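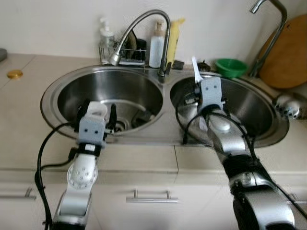
# dishes-by-hand

Hi! I keep my notes on washing up in this repo, mostly for whoever is on the rota at the Cumcombe kitchen (and a bit for me, I forget everything by April). It started as one text file and grew to 42 short notes on sinks, sponges and what goes in which bowl.

## The sink

Two round steel basins, side by side, with one tall faucet between them. I wash on the left and rinse on the right. Round bowls are lovely to wipe out but terrible for baking sheets, so those have their own note in `notes/big-stuff.md`.

## What's in here

- `notes/` – the notes, plain Markdown
- `order.csv` – what I wash first (cups, then small dishes, then utensils, greasy things last)
- `swaps.md` – soaps and brushes I've tried, with grumbling

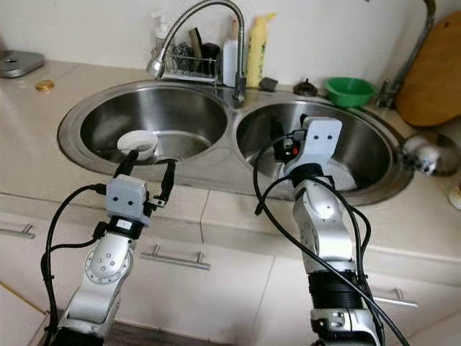
Small dishes get a quick swipe front and back, then a rinse. Spatulas I do one at a time, and I always go over the spot where the head meets the handle – that's where the egg hides! Brushes stand in the rack at the back so they can drip.

## Known gaps

- Nothing on cast iron yet
- The Pristach kitchen has a single square sink, so left/right means nothing there
- `swaps.md` has 5 entries with no date, sorry

## Adding stuff

Open a pull request, keep it short, one note per file. Typos welcome, I'll fix them when I'm next at the computer.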